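Naketwood Community Pantry and Linen Room
Minutes of the Fit-out Meeting
Held in the front room, Tamihana Hall, December
Meeting opened at 4 pm 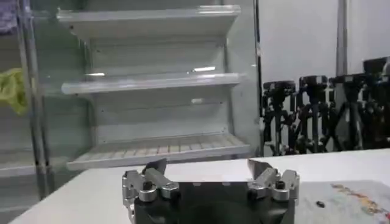
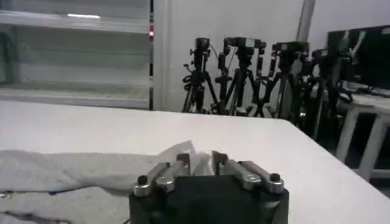 White table and white shelving, front room

Matilde Salgado
Minute Secretary

1. Attendance and apologies
A quorum was present. Apologies were received from the Nanemholm branch. The chair asked that late apologies be sent by email to the secretary in future.

2. Previous minutes
The minutes of the previous meeting were accepted with one correction. Under item 6, "pantry door" should read "pantry drawer".

3. Shelving
The meeting considered the use of the white shelving behind the table. Two proposals were put. The first was to keep all shelves for dry goods. The second was to divide the unit, with folded linen on the upper shelves and dry goods underneath. Members speaking for the second proposal noted that tea towels and cloths are at present kept in the passage cupboard, where they pick up the smell of the floor polish.

Concern was raised about storing food and linen in one unit. It was agreed that dry goods must be in sealed tubs and that no cleaning products are to be placed on any shelf.
Moved that the unit be divided as proposed, for review after one term. Carried, with 4 against.

Shelf labels are to be plain black on white. The colour-coded labels suggested at the last meeting will not be pursued.

4. The white table
The table will be used for sorting and folding on linen days and for packing on pantry days. The two are not to be run together. The surface is to be wiped down before and after each session, and cloths are not to be left spread on it overnight.

Printed sheets and small items left on the table will be put in the tray by the door. Items unclaimed after 30 days will be disposed of.

5. Cloths and tissues
The meeting discussed the folding of the larger cloths. Present practice varies between sessions and the stacks do not sit evenly. It was resolved that large cloths be folded in half lengthwise, then in thirds, with the fold facing out. Stained or torn cloths go to the rag bag.

Used tissues have been finding their way into the wash and leaving lint through the whole load. All cloths are to be shaken out over the table and checked for tissues before they go into the hamper. A small lidded bin will be bought for the folding end.

6. Purchases
The quote from Suvamier for sealed tubs, shelf liner and one lidded bin was tabled at $1489, delivery included. A member asked whether the liner could be left out and cut from the roll already held. The secretary undertook to measure the roll.
Moved that the quote be accepted, less the liner if the roll is long enough. Carried.

7. Correspondence
A letter from the Nanemholm branch, asking to borrow the folding trestles, was received. Agreed, on condition that they are returned clean.

8. Action items
Measure liner roll and confirm order with Suvamier: M. Salgado
Print shelf labels: pantry roster
Move linen from passage cupboard: linen roster
Reply to Nanemholm: Chair

9. Other business
The key to the side door is still missing. Members were asked to check at home.

Meeting closed at 5.17 pm. The next meeting will be held in the same room, on a date to be advised by the chair.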